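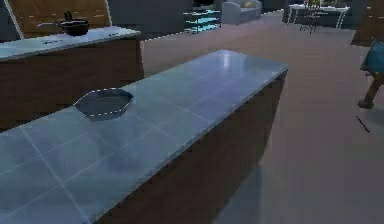 July, morning. Started on the survey sheets for the old water channel at Nestdale. The upper run is 2,240 feet by tape, from the spring box to the first fountain house, and the lower run to the Venach side is 3,170. I'm drawing both at one scale this time. For the lining test I want square tiles in a light blue-gray with thin pale grout, like the ones on the island countertop, so that any lime crust stands out against them. Lime mortar in one panel, the Cao mix in the other. The old lining is too patchy to tell us much about seepage.

Levels: the drop between shafts 4 and 5 still looks wrong. I get 343 mm on the forward run and a good deal less coming back. Probably a bad staff reading at the turn. To be shot again before anyone draws the section. 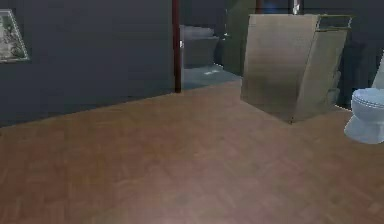 The back run also needs a fixed mark at shaft 5, as the curb stone there rocks when you stand on it. I'd put a pin in the bedrock beside it – the ledge is sound on the north side.

Halelthorpe sent back the mortar samples. Bag 222 was labeled as fountain basin but the grit is much coarser than the rest of the basin set, more like channel floor. Put aside until I've checked the field book.

Afternoon: mixed the first lime batch, too stiff, added water twice. Write down the amounts next time. Still to do: silt trap drawing, new staff bubble, copy of the 1:500 sheet for the site box.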